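Home
Course notes
Week 7: Storing roots and tubers
Kitchen Garden Basics, Trundcombe Evening Classes
Notes by Liesl Aigner

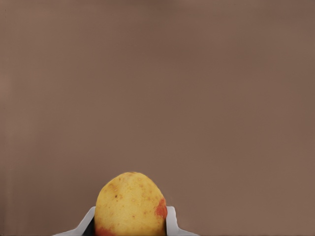

Fig. 1. Yellow potato (computer rendering), with spots and shallow pits on the skin.

Okay, storage week! I know everybody would much sooner talk about planting, but I lost most of a crop my second year in Mulelport and I'm still sore about it, so bear with me.

A potato is a piece of stem that has swollen up underground. It's alive the whole time it's in your cellar (breathing, losing water, waiting for spring), and everything we do in storage is a way of slowing that down. The eyes are buds. Each one can send up a shoot, and they're usually more crowded at one end than the other. Look at a few at home and you'll see what I mean.

Curing
Let the tubers sit somewhere dark, airy and on the cool side of room temperature for a week or two after you dig them. Small scrapes will cork over in that time. Don't wash them first! Brush off the loose dirt and leave the rest. I put mine on newspaper under the back stairs, one layer deep, and I try not to fuss with them.

Sorting
Go through the whole lot by hand before anything gets boxed. Anything soft, cut or smelly comes out. Spots on the skin alone don't bother me much, and scab is ugly but it peels off. If you speared one with the fork, eat it this week.

My worst box ever started at 37 pounds and I threw out 13 of them by March, all from one rotten tuber near the bottom that I was too lazy to dig for. Now I tip every box out once a month, usually while the radio's on.

Dark and cool
Light turns potatoes green, and green goes along with solanine, a bitter compound you don't want to eat. Toss the badly green ones. Paper sacks or slatted crates are fine, plastic bags are not. Aim for the low forties if you've got a cellar. The fridge is a bit too cold for most kinds, and the starch starts going to sugar, so your fries come out brown and oddly sweet.

Keep them away from apples and onions too. Apples give off ethylene, which messes with sprouting, and onions want drier air than potatoes do.

Other roots, quickly
Carrots and beets: twist off the tops, pack in damp sand.
Parsnips: leave them in the ground, they're sweeter after frost.
Sweet potatoes: a different plant altogether, and they hate the cold. We'll get to them in week 9.

For next time
Weigh whatever you've got stored, write it down, and weigh it again a week later. Bring both numbers. The reading is the cellar chapter in the class binder, starting on page 297.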